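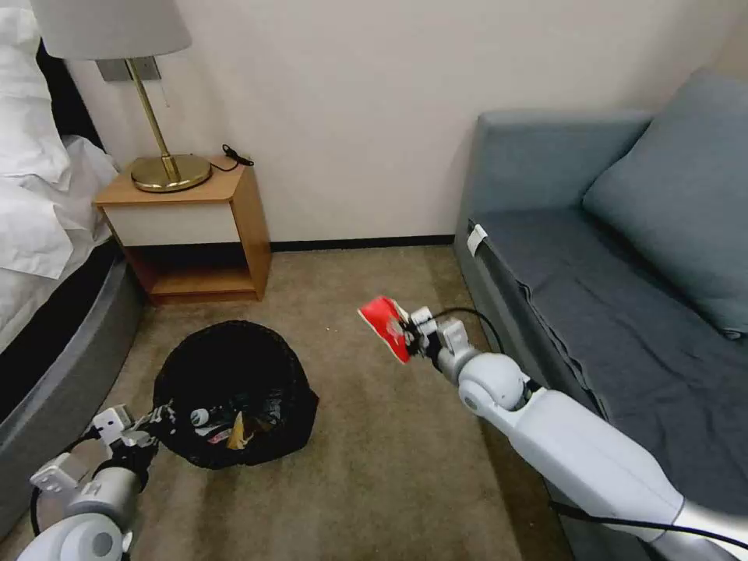

Werkby mesh wastebasket, short review

Got this for the spare room in January, been using it since. Black mesh, round, open top. No lid, no pedal, nothing to break. Paid 32 for it which is fine.

Sits between the bed and the sofa most days. Light enough to shove with a foot. Carpet hasn't marked so far.
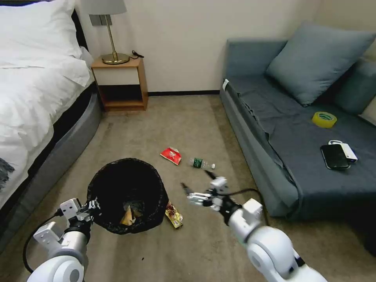
What's good

Open top. You can toss stuff from the sofa, snack bags mostly, and most of it goes in. Weighs 919 grams on my kitchen scale, bag included. Wipes down quick.
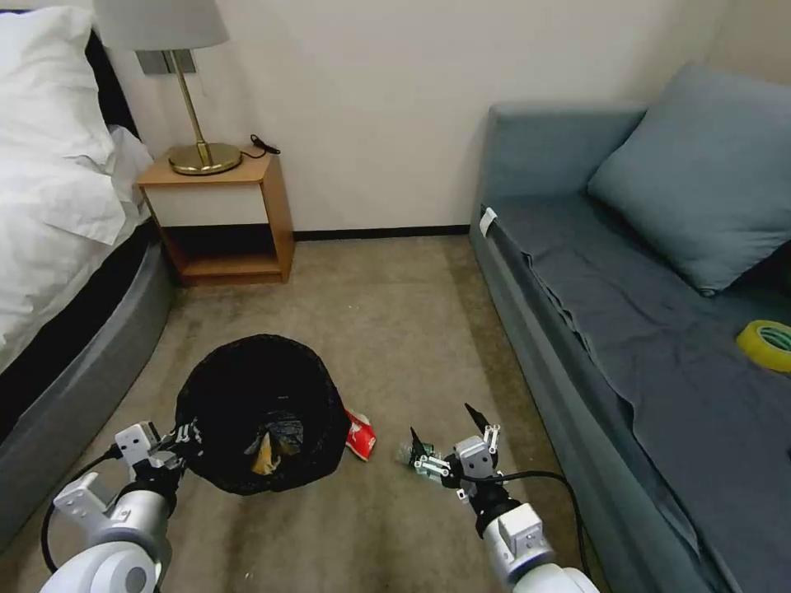 Liners are the one thing I'd plan for. Mesh means you see everything and crumbs go right thru, so don't run it bare. I use plain black plastic bags, they hardly show against the dark mesh, and a bright yellow-orange wrapper only shows if you look in from the top. Cheap ones slip down when it gets full. Fold the edge over twice.

Had the Skavevero before this. Swing lid, jammed all the time, gave it to Valter Valente and he

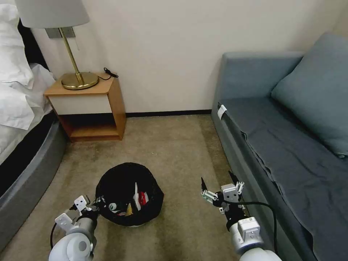 took the lid off in a week. So yeah, get one without.

Not so good

Small. Two people staying over and your emptying it every morning. Rim is a bit sharp underneath, mind your fingers. Wouldn't use it in a kitchen.

Four stars. Would buy agian.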